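News > Press Releases > Product Recall and Service Notices

Costigan Extends Free Drain Hose Replacement Program for Mistent Dishwashers

DRUSEDELL, March 8, 2022 – Costigan, the maker of Mistent household dishwashers, announced today that it is extending its free drain hose replacement program to all Mistent compact and full-size models sold through its Drusedell and Jarora distribution centers. The program had been limited to compact models and was due to close at the end of this month. It will now remain open until the last day of June.

The extension follows a review of service calls received by the company over the winter. Costigan recorded 693 reports of slow draining or water left in the base of the tub. In 126 of those cases, service technicians found a small split in the drain hose close to the clamp that holds it to the pump. No injuries have been reported. Costigan has informed its retail partners of the findings and has stopped shipping the earlier version of the hose.

Owners may continue to use their dishwashers while they wait for a replacement, provided there is no water on the floor beneath the appliance. Anyone who finds a leak should turn off the water supply, switch off power to the machine at the breaker and contact Costigan before using it again.

Who Is Eligible

The program covers original owners, later owners and tenants. A sales receipt is not required. Landlords and property managers responsible for more than one unit may submit a single request covering all of their appliances, and those with over 100 units will be assigned a scheduling contact at the Jarora service office.

Customers who have already paid for a drain hose repair on a covered model may apply for a refund of parts and labor. Refund requests must include a copy of the repair invoice and will be processed in the order received.

What the Replacement Includes

Each customer will receive a new drain hose, 2 clamps and a printed installation guide at no charge. Customers may install the parts themselves or ask for a home visit by an authorized technician. Home visits are available on weekdays and on Saturday mornings in most service areas, with longer waiting times expected in rural districts.

Choosing self-installation does not affect the remaining warranty on the dishwasher. Old hoses do not need to be returned – customers are asked to follow local rules for the disposal of plastic parts.
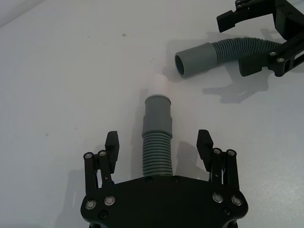

How to Request a Replacement

Requests may be made through the service section of the Costigan website, by mail or at any authorized Mistent retailer. Customers should have the model and serial numbers ready. Both are printed on a label along the inner edge of the dishwasher door.

About Costigan

Costigan designs and manufactures kitchen and laundry appliances for homes and small businesses. The company is headquartered in Drusedell and operates a parts warehouse and service office in Jarora. Its Mistent line includes compact, full-size and drawer dishwashers. Drawer models use a different drain connection and are not part of the replacement program.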